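Tendow Cycle

The Tendow Cycle is a series of romance novels by the Hungarian-born author Zsófia Bárány, published by the small press Van Acker. The series has three novels and one collection of shorter pieces. All of the books take place in Tendow, a river town that does not exist on any map, and each one follows a different couple. The books can be read in any order, but a few secondary characters grow older from one volume to the next, and readers usually advise beginning with the first.

Background

Bárány worked as a translator of travel guides before she wrote fiction. She has told in several interviews that the town came first and the love stories later. She drew the streets of Tendow on the back of a calendar, with the ferry landing, the cookware shop, the music school and the long stairs up to the old hotel, and this drawing was later cleaned up and printed inside the cover of every volume. She writes in English, which is her third language. Her editor, Gudrun Wiegand, has said that she corrected the grammar in the first manuscript but left many of the unusual word choices, as she found them part of the charm.

The first manuscript was refused by 11 publishers. Most of them objected to the slow opening, in which the two main characters do not meet until the fourth chapter. Van Acker accepted the book on the condition that it be made shorter. Bárány removed a subplot about a stolen boat, and this subplot later became the base of the second novel.

The novels

The Ferry Timetable is the first volume. Its heroine, Marta, comes to Tendow to sell the house of an aunt she barely knew, and misses the last ferry back. She has to take a room above the office of the ferry company, where the clerk, Anton, is preparing the new summer timetable. The two begin by arguing about a printing mistake in the old one. A large part of the book consists of notes they leave for each other on the office door. The ending, in which Marta reads the finished timetable and understands that one departure has been left out on purpose, is the best known passage of the series.

A Boat for Mr. Juston is the second volume and the lightest in tone. Juston is a retired piano tuner who reports his boat stolen, although he has lent it himself and forgotten to whom. The person sent by the insurance company, Ilse, is newly divorced and does not wish to be in Tendow at all. Her romance is with Juston's nephew, but many readers have found the friendship between Ilse and the old man to be the true center of the book. Anton appears in two scenes and is now married.

The Cookware Shop is the third volume and the longest. It tells about Dora, who takes over her mother's shop, and Felix, the hotel cook who owes the shop money. Their story is told backwards, beginning with the wedding and ending with the unpaid bill. This order was a risk for a romance, where the reader expects to wait for the happy ending, and Wiegand at first asked for a normal order. Bárány rewrote the first half this way, disliked the result and returned to the backward version.

Stairs to the Hotel is the collection. It contains short stories, two letters that had been cut from The Ferry Timetable, and a few recipes from Felix's kitchen. It was first sold only through the publisher's own website and came into bookstores later.

Style and themes

The books belong to the quiet end of the romance genre. There are few quarrels and almost no villains. The obstacles between the couples are usually of a practical kind: a debt, a house sale, a job in another city. Love scenes are brief and end at the door. The narrator sometimes stops the action to describe how a thing is done, for example how a ferry ticket is stamped or how a cracked pot is mended, and these passages have divided readers. Some consider them the best pages, others admit that they skip them.

Objects from daily life have an important place. In every novel one object passes from one lover to the other, and it is seldom an expensive one. In the first it is a pencil, in the second a boat key, and in the third a clay bowl that Felix never pays for. The bowl returns in the last story of the collection, where Dora's daughter finds it in a cupboard and asks whose it was.

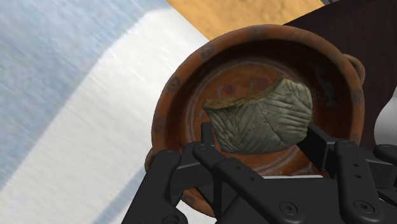 A terracotta bowl with a small loop handle (computer rendering).

Publication and translations

The first printing of The Ferry Timetable was 2,000 copies. It sold slowly until July of the same year, when a reading club with a large online following chose it as its summer title. Van Acker then reprinted the book with a new cover, showing the ferry landing in blue and yellow, and the same artist was asked to make the covers of the following volumes.

A Thai translation by Wiroj Pongsiri was the first edition in another language. Pongsiri kept the door notes in a handwritten typeface, an idea that the English publisher later took over. The omnibus edition, with all three novels in one volume and an introduction by Usha Acharya, was released on 2024-03-08.

The audiobooks are published by Hisar and read by Wen-hsiung Yip. For The Cookware Shop, the chapter numbers are read aloud in falling order, so that the recording begins with chapter 68 and ends with chapter one. The printed book has the same numbering.

Reception

Reviews of the first novel were few but friendly. The second was received as a comedy and found a new group of readers, some of whom were disappointed by the more serious third. The backward order of The Cookware Shop was much discussed. In her introduction to the omnibus, Acharya defends it and writes that a reader who knows the wedding already "can look at the first meeting without any hurry." She is more critical of Stairs to the Hotel, and calls two of its stories sketches.

A common complaint is that the couples are too much alike, and that the men in particular all speak in the same patient voice. Bárány has accepted this in part. She has said that a fourth novel, if it comes, will have an impatient man in it, and that it will be set at the music school.

See also

Epistolary novel
Fictional towns in literature
Reverse chronology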